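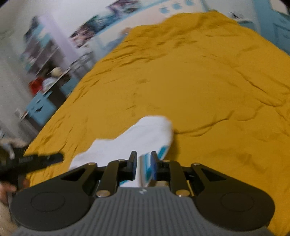 Slide 1. White sock with a teal-blue stripe, yellow bedspread.

Speaker notes, Fairclough linen and laundry day, Tuesday session
Tainá Arruda, Skernau

Open with the surface. A bed is the usual sorting table in a small home. A plain spread in one strong color gives good contrast with whites - mustard is fine, cream is poor. Wrinkles are acceptable. Deep folds hide small items, so pull the spread flat before tipping out the load.

Pairing. Sort by cuff first, then by length, then by wear at the heel. Stripe color is the fastest cue. Plain whites go last.

Mention the Drisport trial: 300 socks, 50 left without a mate at the end of July. Do not go into the method unless asked.

Slide 2. White fabric bunched into upright folds, seams showing.

Seams tell you which way a piece is turned. Check before folding, and turn it right side out at this stage, not in the drawer. Pause for questions - 4 minutes at most.

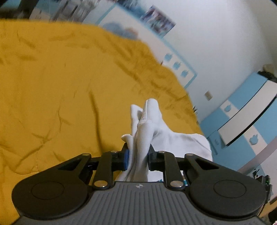 Folding and storage

Lay the pair flat, heel on heel. Fold in thirds toward the cuff. Do not ball the cuffs, as it stretches the elastic. The Jurberg drawer insert holds folded pairs on edge. Hand out the sheets, 200 printed, at the side door.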